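Subject: Re: Emholm prelim numbers, are we all reading the same release?
List: broadcast-finance
Date: April 2021

A list member wrote:

> Saw the Emholm trading update this morning. Ad revenue back to
> within a whisker of the prior year, streaming signups ahead of
> plan, and they've bumped the dividend guidance. I know this list
> likes to be gloomy about commercial TV but I think the turn has
> come. Flimura is at 2,184 thousand paying subs, which is well
> past what most of us had penciled in. Anybody still short?

I'm not short, and I don't have a position at all, but I've read the thing twice and I can't get where you got.

Start with the ad line. "Ad revenue" in this release includes production work billed to outside clients. Go to the second footnote. Last year's annual report had that in a separate segment called Studio Services, and the prior-year figure in the update has not been restated. So you are comparing TV ads plus studio work against TV ads. Take the studio piece out at last year's level and the ad business is down by some 100 million. That may be a decent result for a year like the one we just had, but it is a long way from a whisker.

Then the subs. The 2,184 number is "paying and promotional" in the table and just "paying" in the headline. I'd like to know how many of those came in through the Mugo phone bundle, where the customer gets three months of Flimura thrown in and has to remember to cancel. Emholm used to break out bundle customers every quarter. They stopped two quarters ago. Companies do not usually stop publishing a number that makes them look good.

I went looking for the split in the investor pages and it isn't there. What you get is the glossy version of the update, with the same three charts. The Studio Services page has a paragraph on "new formats for a new viewer" .
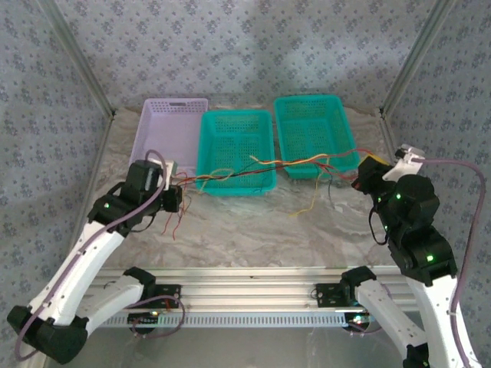
Tabletop workspace with two robot arms and three baskets.

and after that a chart of hours produced, with no revenue axis. Hours are up by 127 over the prior year. Hours of what, sold to whom, at what margin? A cheap afternoon quiz and a prime time drama both count as an hour.

The dividend guidance bothers me more than the rest. They are guiding up on unaudited figures, with a covenant test coming, and the cash flow statement isn't in the package. The last time we saw the full statement, working capital had swung their way mainly by paying producers later. My own former employer was one of those producers (small, long gone from the roster, so no axe to grind) and we went from 30-day terms to 90 with a form letter. You can do that once. If the Q4 cash number looks good, I'd want to see payables before I gave anyone credit for it.

And Prasis. The whole release has one sentence on Prasis, "performing in line with expectations." They paid up for that ad-tech business and told us it would be adding to earnings by now. Whose expectations, and when were they last lowered? If there's a writedown coming, the audit is where it'll show up, and they've chosen to talk before the audit is done.

To be fair to the other side, December bookings probably were strong. I've heard the same from two buying agencies and I believe it. Advertisers had budget left over from spring and had to put it somewhere. I don't see how you run that forward into the new year, and the release doesn't try to. The outlook paragraph says visibility is limited, same as last time.

What would change my mind: restated segments, the bundle split, and net debt at year end. If all of those come out with the annual report and they're fine, I'll say so here.

Also, whoever has the old segment spreadsheet, the one with the 2,000 or so rows going back to before the Flimura launch, could you repost it? The link in the archive is dead and my copy has the broken currency column.

Can people please trim their quotes too. The last digest was mostly footers.

--
broadcast-finance mailing list
To unsubscribe, send a blank message with "unsubscribe" in the subject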